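**Fruit-to-colander set: success rate looks too good**
Status: open, not convinced
Raised by: Lieven Kuipers
Site: Warkport

Target is 4000 examples. The counter says 3677 and the training job at Gisstead has already pulled the first 1000. I asked for a hold on the rest.

- Episodes get marked `success` when the gripper opens over the colander. No check on whether a fruit went in.
- Replayed 3 from Tuesday. In one of them the lemon never leaves the table and it still passed.
- Horacio Bustos says the new labelling script fixes this. It has the same rule with a different threshold.

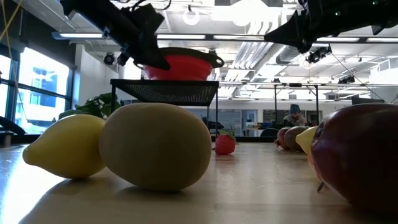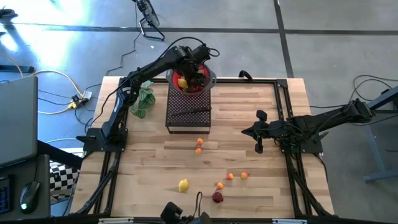

*Side view first, then the table from above. Red colander on a black stand in both.*

**Tuesday, 16:40, Horacio:** Restarted the labeller, rate dropped slightly. Can we close?

**16:55, Lieven:** No. A slight drop tells me the threshold moved. Please relabel the first 1000 by hand from the side camera, and keep left and right arm episodes apart. I also want to see the failures, because a folder with none in it is no use to the model.

**17:10, Horacio:** Started on it. Side video missing for part of the set, checking the disk.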